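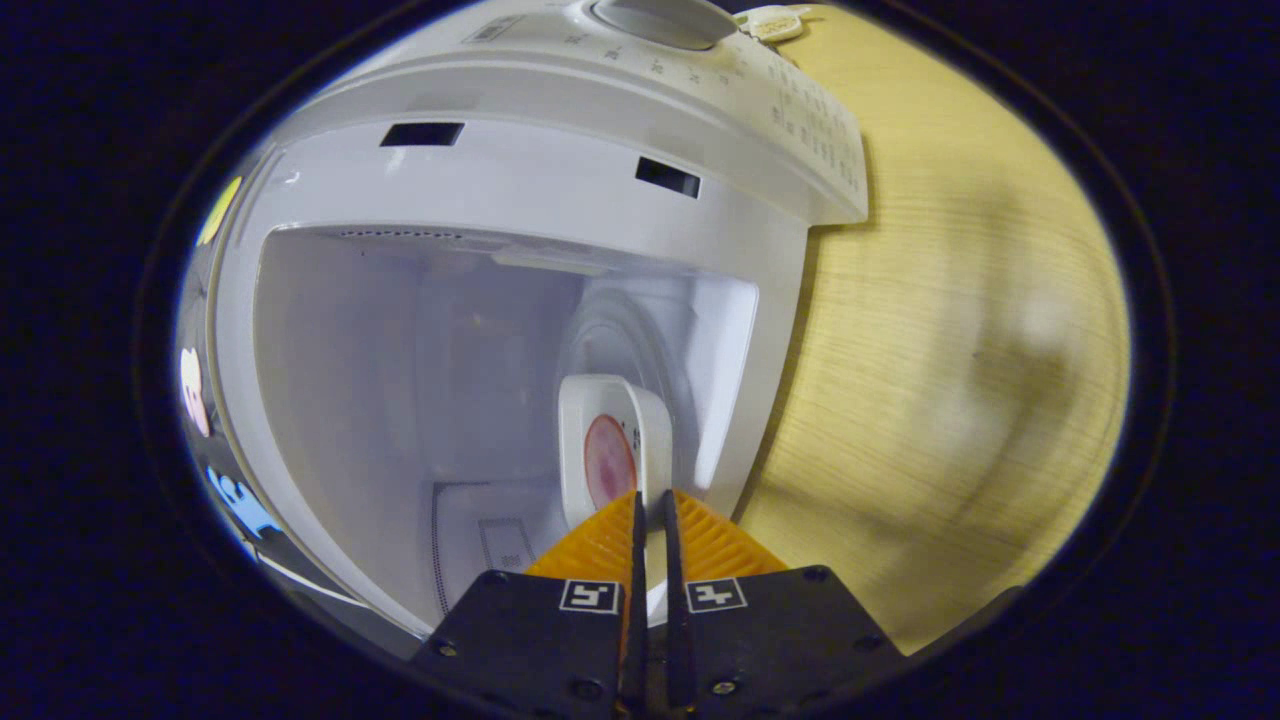
Handout 7: Grippers you can build on a bench
Shared workshop course, Susham
Updated 02/06/2022

Okay, picking up where we stopped, with fingers. Lots of you emailed me about motors, and I promise we'll get to motors, but please sort out your fingers first! I burned most of May on a fancy drive for my own build at home and then it couldn't hold a yogurt cup.

What I want from each pair by the end of this unit is a hand-held gripper. No arm yet. You carry it around, you squeeze things with it, you learn where it's annoying. Two fingers, a flat base plate on each side, and something soft behind the fingers (ridged is nice, it gives a little when you bump into stuff). Fiona Cairns has the cutting files for the plates, so ask her before you draw your own.

Marker tags: one on each plate, flat, white border showing all the way around. Don't trim the border. Lachlan Shearer trimmed his to make them fit and we lost an evening hunting for a bug in the Mok tracking script that wasn't there. Sorry, Lachlan.

Kitchen practice. I love the microwave for this because the opening is tight and you have to think about your wrist. Pinch a container low, near the bottom edge, and keep it upright while it goes through the mouth of the oven. With a wide base like ours you'll find the plates want to hit the front before the container is anywhere near the back wall. Go slow. Unplug the thing first, please, and start with an empty container (sauce comes later, when you're feeling brave).

Squeeze settings, if you're on the Jamix board: start at 300 and work up. I run 750 for a stiff tub. Past 800 the fingers start to bow, and then your pinch point moves and all your notes are junk.

For next time: bring the gripper, your spare screws, and one container from home. Read the Vurkinberg chapter on compliance, skip the math at the end.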